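社团校内赛:机器人缝合怎么把针距做匀?

标签:学生项目 / 手术机器人 / 缝合练习
提问于 2026年9月28日

我们是Dikville的学生机器人社,今年第一次报缝合项目,12月比赛。规则是在练习垫上做间断缝合,一轮限时175秒。我们现在打结已经挺顺了(真的太好玩了!),可针距总是忽大忽小,线还老缠到钳口上。大家平时怎么练?线留多长合适?

回答一
多练就好了,我们队第一个月也这样。先把速度调慢,别急着掐表。加油!

回答二
去年带过Linonine杯的小组,说点具体的。线别整根用,我们剪到60毫米再上,短是短了点,但缠线的毛病一下少了一大半。针距先用细笔在垫子上点好再下针,练熟了再把点去掉。操作台如果是Reltari那套,运动缩放调到6比1,手抖基本看不出来。

回答三(Guo队队员)
哈哈同款烦恼!贴两张我们组练习时的:

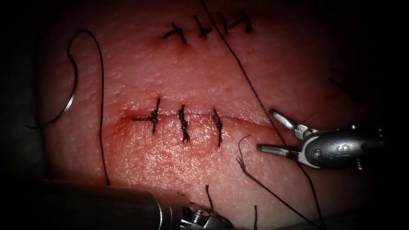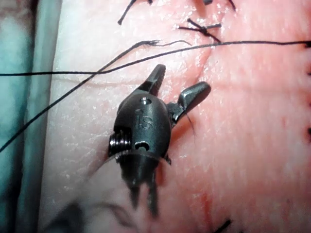 我们组的办法是两个人轮换,一个操作,一个只盯针距,每缝完7针就换人,互相挑毛病特别快。第一张里下面那道切口上的三针,间距就比较匀了,上面那道靠边的两针还是挤在一起,切口边也有点起皱,我估计是收线太紧。缠线我们也没完全解决,第二张里钳口上方横着斜着都是线,这种时候我会先停下来理线,再去夹针,硬夹很容易把刚打的结带松。另外钳口尽量从线的同一侧进,养成习惯以后顺手多了。你们12月比赛的话时间很充裕,欢迎来交流,想看你们的垫子!

提问者追评:太感谢了,今晚就去剪短线试试!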